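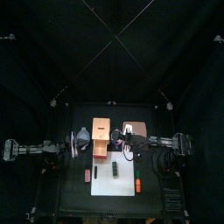
Filed under: Talks and Handouts > Home and Kitchen

SMALL THINGS WITH NO HOME
Speaker notes, Pledevbridge, 12/5/25

Opening (slow down, you always rush this bit)

Say hi, wait for the coats to settle, then go straight to the question: who has a drawer at home they have to open with their hip? Let the hands go up. Mine's up too! I've been giving this talk on and off for ages under the Jerkura name and I still have that drawer. It has a rolling pin in it that rotates when you pull, so it jams from the inside, and every time I swear I'll move it.

Tonight is about small things. Sofas and closets get all the attention in the decluttering books, and fair enough, they're big and you can photograph them before and after. But what drives people up the wall at seven in the morning is the little stuff. The stirrer, the clip, the odd lid, the cup that doesn't stack with the other cups. I once emptied one kitchen drawer onto a bedsheet and counted 381 separate items. One drawer. I did it for a bet with myself and I lost.

(If the room laughs, let them. If they look scared, tell them that included toothpicks.)

Quick housekeeping: there's a handout on each chair, the back is blank for your own drawer map, and I'll stop for questions after the section on cups. We're doing this in 30 minutes plus chat.

What counts as a small thing

My working rule is that it fits in one hand and you own it for a reason you could say out loud. So a measuring spoon counts. A bag of rubber bands counts as one thing, please don't count the bands. A mystery plastic part counts too, and we'll get to mystery parts, I have feelings about them.

I sort small things by shape before I sort them by use, and that's where people start frowning at me. Everybody wants "baking" and "coffee" and "lunches." I get it, I did it that way for years. Trouble is, a round bowl, a long stick and a flat card all ended up in "baking," and they do not want to live together. The bowl takes all the room, the stick slides under it and the card gets bent. So, shape first: upright things, flat things, round things, blocky things. Then use, inside of those.

Take a mixed bunch, like a fuzzy red cube with a wooden knob on the front, a gray bowl or pot, a metal pail with a wire handle, a red party cup with a couple of utensils stuck in it, and a little speckled block with a green oval on the front. By use I'd be there all night. By shape it takes a minute: the round ones go along the back, the blocky ones come forward where you can get at their fronts, and the cup is already doing a job, so it stays.

(Ask: where would you put the pail? Somebody always says "under the sink." Ask them what's under there now.)

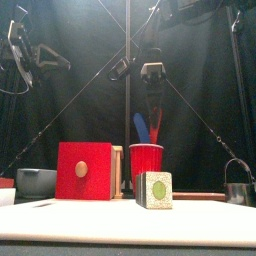
Knobs and fronts

OK, this is my soapbox, two minutes, watch the clock.

If a box has a knob, the knob faces you. I know that sounds like something you'd tell a four-year-old, but go home and look at your shelves. I had a spice chest from Lill turned sideways on a shelf for most of a year so that it would fit next to the bread bin. Every time I wanted cumin I slid the whole chest out, turned it, opened it, closed it, turned it back. I did that with a wet hand once and the whole thing went on the floor (cumin in the grout until January).

Same goes for labels. The label goes on the side you see when you're standing in the spot where you normally stand. Don't put it on the lid if the lid is above your eyes. Don't put it on the front if the box sits at knee height and you only ever look down on it. Walk up to the shelf like you would at breakfast, stop, look, and stick the label there.

And leave some air above a knob or a wire handle. A pail handle wants to swing up. If it hits the shelf over it, you'll stop using the handle and start grabbing the rim, and then you'll tip it.

Long thin things

Sticks, straws, stirrers, skewers, chopsticks, that one very long iced tea spoon. They are the worst. In a drawer they all roll to the back, and they get in behind the drawer too. I took out a bottom drawer at Ilside, where I used to rent the upstairs, and there were eleven chopsticks lying on the cabinet floor. Different sets! I don't think I'd bought most of them.

Long thin things go upright in a cup. That's the entire trick, and you can tune out now if you want. But a few details if you're staying:

- Pick a cup that comes to at least a third of the height of the tallest stick. Any shorter and it goes over when you pull one out.
- Heads up for anything with a wide end, so you can see which one you're taking.
- Pointy ends down. I don't care how nice it looks the other way, you will be reaching in half asleep.
- When you lift out a long stick, take it straight up until the bottom clears the rim, then move it sideways. People drag it sideways first, and the cup comes along for the ride.

(Demo: do it the wrong way first. Use the empty cup, NOT the one with the skewers, remember Ilside.)

If you're short on counter, one upright cup can stand right next to a small drawer box, the kind with a slot in the top. I love a box with a slot in the top. Flat stuff goes in through the slot (cards, coupons, the paper that comes with the coffee filters) and the drawer in front takes the odds and ends.

Don't fill that drawer all the way. I keep mine so I can still see wood on the bottom, and the second I can't, something has to leave. It's a tiny drawer, so this takes no time at all, I do it while the kettle's going.

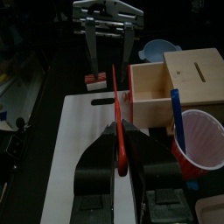 The other thing with a little drawer is where you park it. It needs room to open all the way, and people forget that, they measure the box shut. So open the drawer first, then find the spot, then put your cup and your board around it. If the drawer bumps the cup, you will stop closing the drawer, and then the drawer is a shelf, and then it's where the mail goes. I've seen it so many times. I've done it!

Boards and other flat stuff

A cutting board with a slot at the end is a gift. That slot is your hook hole and your finger hole. If you've got wall space, put in one hook and hang it. If you haven't, stand it on its long edge against the side of the cabinet with the slot toward you, so you can get two fingers in and pull.

Don't stack boards flat under other things. It's tempting because they're flat and it seems like free room, but then the board you use every day has three things on top of it. Move the three things or move the board.

Trays, same story. A shallow tray with a lip is great as a parking lot for things that come in and go out again, keys, clips, the jar you're about to rinse. It's lousy as storage. Once a tray has had the same thing on it for a week, that thing lives there, so give it a proper spot or admit the tray is taken.

(Water break. Sip. Somebody will ask about bamboo versus plastic boards, say it's a different talk.)

Cups

People keep too many cups. I'm sorry! I had to say it. When I did my own count for the handout I wrote down everything in the kitchen over one long weekend and landed on 700 small things, and I'd guess the cups were the ones I was most stubborn about. Party cups saved from birthdays, the plastic ones that came with a pitcher I no longer own.

What helped me was giving every spare cup a job or letting it go. The jobs I've got so far:

- one for sticks and stirrers
- one for clips, and the clips go on the rim as well as inside, so I can grab one without fishing around
- one for the pens that work
- one that stays empty on purpose, for whatever I'm carrying when the phone rings

Clips on the rim is my favorite. A plain ribbed cup with a chunky plastic clip on the side takes up no more room than a cup. I've got two clips on mine, one for chip bags and one for the flour.

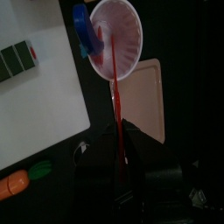 You do have to watch the balance, though. A light plastic cup with a heavy clip on one side wants to lean, and if you've got a long stick leaning the same way, over it goes. Put the stick's weight opposite the clip, or drop a few dried beans in the bottom. I use beans. I've tried marbles and they were too loud.

Stop for questions here. Likely ones:

"What about lids?" Upright, like records, in a narrow box. Toss any lid that hasn't met its container by January.

"My partner puts everything back wrong." Then the spot is wrong. Watch where they put it down on their own for a week and move the home there.

"How long does this take?" One drawer, one evening, music on. Please don't do the whole kitchen, you'll be eating crackers off the ironing board at midnight.

Mystery parts

Short section, skip if we're running over.

Put every part you can't name in one small box. Date the bottom in pencil. When something in the house turns out to be missing a piece, go look in that box first. Mine has paid off twice, one blender foot and one shelf pin. My limit is 100 parts, and when the box hits that I tip it out and start over.

Wrap up

Ask everyone to pick one drawer before they leave and write it on the back of the handout. Mine is the rolling pin one, and say so out loud, so I have to do it.

Point to the sign-up sheet by the door for the pantry session. Collect the cups from the demo table, count the skewers back in, and give the key back at the Pledevbridge front desk before they lock up.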